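Noltcombe Visitor Trails - Progress Report to the Regional Tourism Fund

December 2021

Prepared by Müzeyyen Karabulut, project coordinator

Work completed this period

The walking trail from the Noltcombe car park to the Moura lookout is open for its full length. The last section, 80 metres of boardwalk across the wet ground below the lookout, was finished in September. Flomex supplied the decking and handrails and has corrected the two faults we listed at handover. The old gravel path has been closed off and replanted.

All 20 trail markers are in place. Each one shows the distance to the lookout and the distance back to the car park. The text was checked by the local history group, who asked for one change to the spelling of a creek name. The new panel has been ordered and paid for.
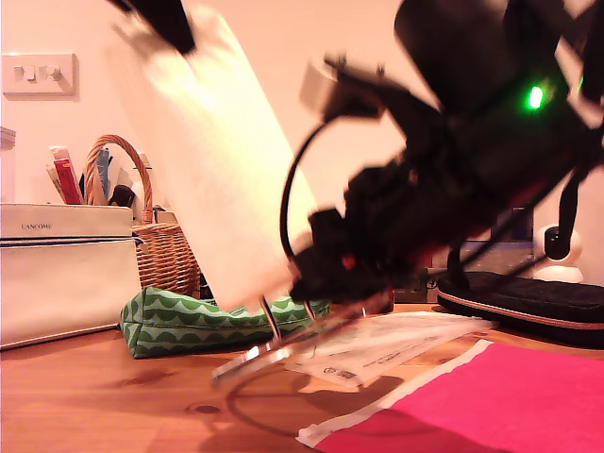 Visitor guide

The printed guide covers the lookout, the old ferry landing and the river town of Sisau, with a fold-out map and bus times. The draft is complete and has gone to the designer. We had planned to include the lower gorge, but the track is still closed after the winter slips and we do not want to send people there. It will go in the second printing if the track reopens.

Four local cafes and the Sisau museum have agreed to carry the guide at the counter. The motel has asked for copies in the rooms as well - we will need a larger print run if the other accommodation owners want the same. A quote for the larger run is being prepared and will be sent to you separately.
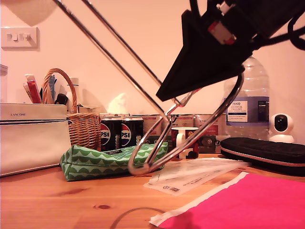 The German translation is running behind. Our first translator withdrew and the replacement could not start until the English text was settled. We expect to have it in time for the main season, but it will be printed after the English version.

Visitor numbers

The counter at the trailhead was out of service for part of the period, so we do not have a full set of figures. On the days it was working, the busiest had around 100 walkers. Most went as far as the lookout and turned back there. Few carried on to the ferry landing, where the signs from the main track are hard to find. We would like to move one of them closer to the junction.

Budget

Spending on the boardwalk came in slightly under the approved amount. Signage was over, mainly freight. We ask for your approval to move the difference between the two lines. No change to the total grant is requested.

Next steps

- Replace the creek panel
- Approve final proofs of the guide
- Repair the trailhead counter
- Move the ferry landing sign

Recent updates
Moura lookout: parking and toilets
Sisau bus timetable changes
Lower gorge track remains closed
Boardwalk now open

Contact us | © Noltcombe Visitor Trails | Back to top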